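4.2 Picking the wrong fruit with confidence

Our method, Folov, asks the arm to wait before it commits. The policy proposes a grasp, holds the open gripper over the table, and compares what the fixed camera sees with what the head camera sees. If the two views name different targets, it proposes again, up to 3 times, and then gives up with what dignity a two-finger gripper can manage.

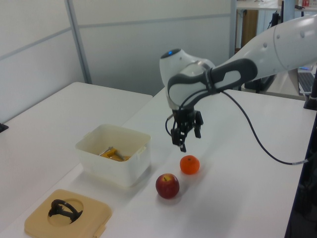

The baseline, Zomon, has no such doubts. Over 100 trials with an apple and an orange on the table, it went for the wrong fruit 44 times, usually at full speed. We had expected the clutter to be the hard part and spent most of March tuning for it. The clutter was fine. Two round things near each other were enough to undo us.

Figure 4. Head view with the gripper open above the fruit. The container holding the yellow clamps and the lid beside it are distractors and are never named in the instruction. 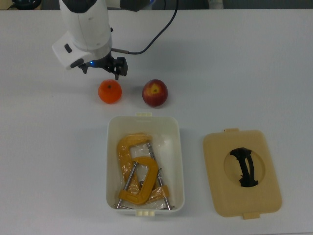

Maj-Britt Lunde
Corresponding author, manipulation experiments

The head view separates the fruit by a clear gap, while from the fixed camera the apple sits in front of the orange and slightly to the left. A policy trained on one view learns that view's idea of "left" and defends it stubbornly. Folov's check is cheap, and most of its benefit comes from refusing to move when the views disagree. Reviewers may find this unexciting. So did we, until we reran the baseline for another 100 trials and watched it reach for the apple again when asked for the orange.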